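Unit 5: Choosing a gripper for soft and irregular objects
Course notes, Applied Manipulation, Ramside workshop

Please read these notes before the practical on Saturday. You do not need to bring anything, but wear closed shoes and tie back long hair.

5.1 What we compare

In Unit 4 we used the Vrabec parallel gripper on wooden blocks. The blocks have flat sides and they do not change their shape, so almost any finger will hold them. In this unit we leave the blocks and work with things from an ordinary home: bags, wrappers, small boxes, tissue. They are light, they fold, and many of them have no clear place to grasp.

We look at two kinds of tool. The first is the arm-mounted Vrabec with hard fingers. The second is a hand-held gripper with linkages and padded fingers, which a person moves by hand while a camera on the tool records. The hand-held tool has no motors to place it, so its results tell us about the fingers and the camera view, and very little about the arm. Keep this in mind when you write your report -- last year several groups mixed the two.

5.2 The finger pads

A hard finger touches a box well along one line or one face. On a thin bag it often slides, and students then increase the force, which does not help much. A soft pad gives a bigger area of contact. It can press a fold of plastic against the other pad and keep it there with less force.

The pads also have a cost. They are thicker than bare fingers, so they need more room around the object. In a bin this matters a lot. The objects lie against each other and against the wall, and a thick finger must push something aside before it can close.

5.3 The approach from above

For a bin on the floor we start with the fingers open over the opening, one on each side, and we go down only when both pads are in view of the camera. If one pad is hidden, raise the tool and turn the wrist a little. Choose one target before you go down. A medicine box lying at an angle is an easier target than a crumpled clear bag, because it has edges which the camera can find.

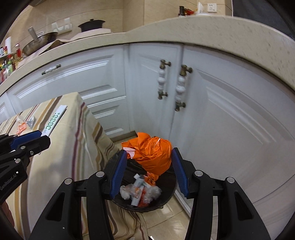 Kirnen's reply to the first draft of these notes was that a bin is too hard for beginners, and that the clear plastic in particular should come later, after the group can pick a box from a table ten times without a drop. A depth camera, Kirnen added, often gives holes or wrong values on clear film, so the students will blame the gripper for a fault of the sensor.

I agree with the second point and partly with the first. We will do the table first, then the bin, but in the same afternoon. For clear film please use the colour view to choose the grasp point, and write in your log that you did so.

5.4 Wide lenses

A wide lens on the tool lets you see both fingers and much of the room. The price is that straight lines become curved near the border. A cabinet door or the edge of a counter may look round when it is straight. Do not measure distances near the border before you have run the correction from Unit 3. The Saka controller does not do this correction for you.

5.5 Task for the practical

Work in pairs. Each pair makes 30 grasps with the hard fingers and 30 with the padded fingers, on the same set of objects. For each grasp write down the object, the tool, the result (held, slipped, missed) and one short remark. "Held" means the object stays between the fingers for the full lift and until you release it over the tray. If two objects come up together, write "double" in the remark and count it as a miss.

Change the tool after every five grasps, so that you do not become better with one tool only.

5.6 For the report

Two pages, without the log. Give one table of results and discuss at least two slips in detail. You may compare with the older log on the course drive, which has 643 grasps, but it was made with the hard fingers only. The report is handed in at the start of Unit 6.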